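Robot Lab, Week 5 notes
Comparing small arms and grippers: what to measure, what to ignore
Notes by E. Schumacher. Corrections to Mavis Pettigrew please, not to me, I'm away till Tuesday.

Before you start

Read the whole sheet once. Last group didn't and lost half the session on homing.

You need: one arm per bench, power supply, USB cable, log sheet, ruler, the test blocks. Laptops charged. Hair tied back, sleeves up. Servos are small but they pinch.

Two arms in the comparison this term. The Halvorsen (metal links, parallel jaw, rented) and the printed one, hobby servos, one moving jaw closing against a fixed one. Same tasks for both. Don't swap tasks to suit the arm, that's the whole point.

1. Repeatability first

Accuracy = how close to where you asked. Repeatability = how close to where it went last time. People mix these up every year and it will be on the quiz.

An arm can be 6 mm off and still useful if it's 6 mm off every time. You can correct an offset. You can't correct slop.

Procedure: tape paper down, pen in jaw, send arm to the same pose 20 times from the same start pose. Then 20 times from a different start pose. Measure the spread of dots, both sets. Second spread will be bigger on the printed arm. That's backlash in the gear train. Approaching from one side the teeth are all loaded the same way, from the other side they aren't.

Write down spread in mm, longest distance between any two dots. Not the average. We want worst case.

2. Jaw shape

Three things to look at:

Contact area. Flat jaw on flat block, good. Flat jaw on round thing, one line of contact, it rolls out.

Surface. Bare printed plastic is slippery. Rubber tape helps a lot, wears off quick. Note on the log if your jaws are taped, otherwise numbers from two benches can't be compared.

Motion. Parallel jaws stay flat to each other at any opening. A hinged jaw makes a wedge, and a wide object gets squeezed forward and out. Try the widest block and watch the tip. If it's creeping forward as the jaw closes, go narrower or grab deeper.

3. The pick and place run

Pick a block, carry it, drop it in the box. Up to 200 runs for the class across both arms, so keep moving.

Results from the February class, same task:
Halvorsen, parallel jaw: 88 of 100
Printed arm, taped jaw: 84 of 100

Much closer than most of you guessed. Tavion Sorensen went back over the logs and most printed arm misses were on the approach, jaw landing on top of the block instead of either side of it. So a positioning problem. Grip itself was fine once it had the thing. The Halvorsen misses were nearly all drops during the carry, to fast.

What counts:
Success = block in box, not touched by a person.
Miss = jaw closed on nothing.
Drop = picked up, lost on the way.
Nudge = block moved out of reach. Count it as a miss and write N next to it.

No "almost". If you helped it, it's a miss.

4. Power and heat

Printed arm servos get warm holding a pose. Shoulder worst, it carries everything past it. Long reach = more torque on the shoulder, same block weighs the same but the lever got longer. Work it out: block 20 g at 30 cm versus 15 cm, twice the torque for the block, and the arm's own weight on top of that.

Five minutes on, two off. If the arm starts to sag or buzz, stop, fold it, cut power. Fold it BEFORE cutting power, it drops otherwise.

5. Bench layout

Base clamped at the desk edge, target box beside it on the desk. Loose stuff well over to the far side. Cables need slack at every joint and no loop in the sweep of the forearm. Run the arm slowly by hand through its full range, power off, and watch the wires before you do anything else. 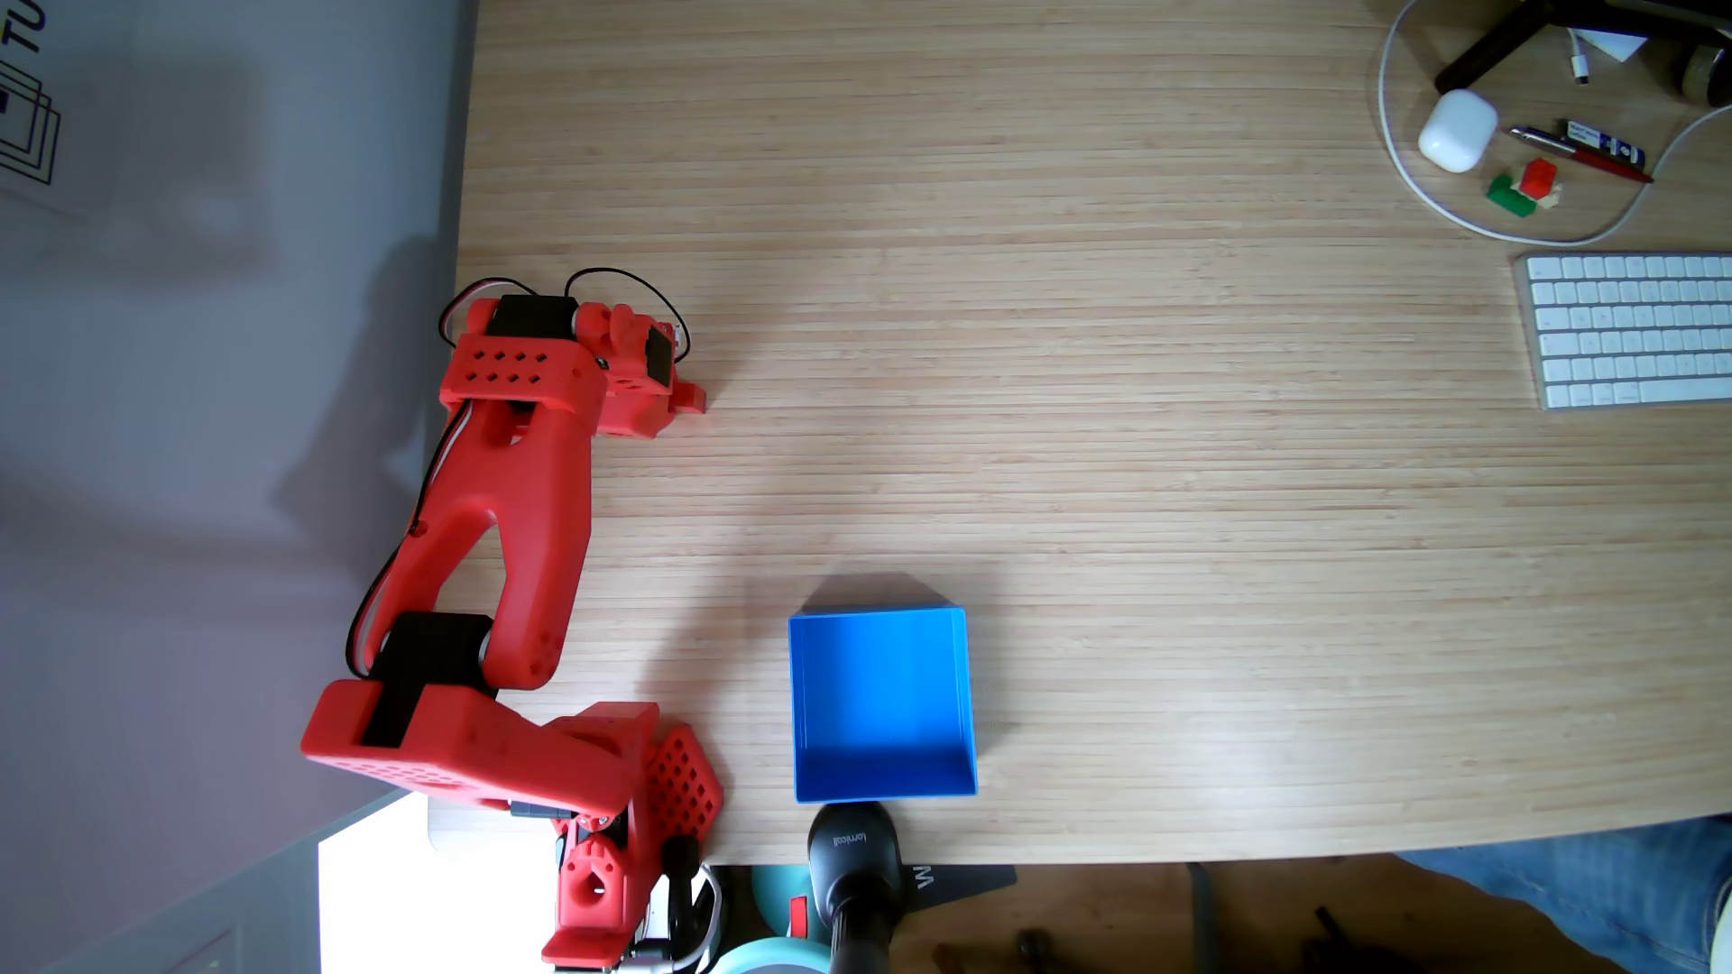 6. Camera placement

Overhead view vs. view from the wrist. We try both.

Overhead: easy to calibrate, sees the whole desk, but the arm covers its own target at the exact moment you care. Also no height information from one camera, a tall block looks a bit bigger and that's all you get.

Wrist: good view right up to the grasp, but everything moves when the arm moves, and blur if you go fast. The extra weight is at the worst end of the arm, see section 4.

Window light matters more than you think. Color thresholds set in the morning fail by three o'clock. Blinds down or recalibrate. Ignacio Llorente has a short script that resets the threshold from a white card, it's in the shared folder under usen_tools. Works on the overhead camera only.

7. Controller settings

Start slow. Speed 30 percent, acceleration lowest. Raise speed only after ten clean runs in a row.

Change ONE setting at a time. If you change speed and jaw force together and it gets better you have learned nothing.

Serial dropouts: usually the cable. Swap cable first, then port, then restart. Don't reflash the board, ask.

8. Hand in

Log sheet, dot paper with the spread marked, one paragraph per arm. Paragraph should say what you would use it for and what you wouldn't. "The expensive one is better" gets no marks. Better at what, by how much, on which task.

Groups of three. Put all names on the dot paper aswell, it gets separated from the log.

Yolanda Ruiz-Ortega has office hours after the session, room 1839, for anyone stuck on the torque sums. Next week: soft fingers, bring your log with you.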